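Equipment and Budget Planner, Automated Driving
Eveck, Stoseck office
Full time, fixed term of 18 months

We teach cars to drive themselves down ordinary roads. Before a car can do that, somebody has to buy it a great many things, and for the past year that somebody has been whichever engineer was slowest to leave the meeting. The results are in a cupboard. We would now like to employ a person who knows what a purchase order is for.

Eveck runs a small fleet of test cars on village streets and country roads around Stoseck. The driving is done by people, who sit behind the wheel while the car watches and records. It is slow, repetitive work with a lot of junctions in it, and it wears out equipment at a rate our original budget described as "negligible". The original budget has since been retired.

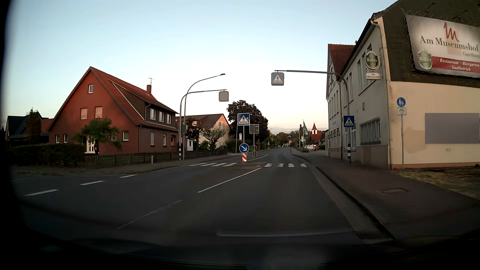

You would take over the Lonico kit, our in-car recording system, and everything that plugs into it. That means deciding what we replace, what we mend, what we rent and what we stop pretending we are going to use. There is a spreadsheet. It has 19 tabs, one of which is called "final", and it isn't.

What you would be doing

Drawing up next year's equipment budget for the test fleet, to be agreed by the end of May.
Getting quotes for storage, cabling, mounts and spare sensors, and reading them to the last page.
Dealing with Sandhu, our main supplier, who are pleasant on the phone and optimistic about delivery dates.
Keeping a proper stock list, so that we stop buying the same bracket.
Working out what each route costs us per hour, including the fuel, the drives full of data and the time spent waiting for a part.
Going out in a test car every other Wednesday. We found that people who plan for a car from a desk tend to buy for motorways. Our roads have zebra crossings with islands in the middle, side turnings that open up next to a hedge, and verges where the paint has had a hard life. An hour in the passenger seat saves us a fair amount of arguing later.

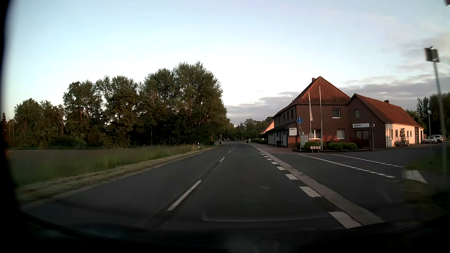
Junction on a test route: dashed markings across the side road, with the KOPP building on the right.

What we are looking for

Some years of buying or budgeting for technical equipment. It needn't be cars. Farm machinery, lab kit, theatre lighting and hospital beds would all interest us.
The nerve to tell an engineer that the old one still works.
Equal nerve to tell the finance department that it doesn't.
Good written English and enough German to ring a garage.
You don't need to write software. Several of us do, and see where it got the cupboard.

A driving licence is useful but we won't insist on one, as you will be a passenger. If you get carsick while reading, please say so at interview. The last trial candidate didn't.

What you get

A salary on our planner scale, which we will send you before the interview so that neither side wastes a morning. Seven weeks of handover from the engineers, all of whom have offered to make it shorter. Flexible hours outside test days, a desk by the window, and signing authority for anything under 100 euros from your first morning. Larger sums follow once we have all got used to each other.

How to apply

Send a CV and one page, no more, on the worst purchase you were ever involved in and what you would do with the same money now. No covering letter is needed. Shortlisted applicants will be asked to look over a real quote with us and tell us what is missing from it.

Applications go to the Eveck office in Stoseck, marked "Planner". Interviews are held in person, and we pay the train fare on production of a receipt.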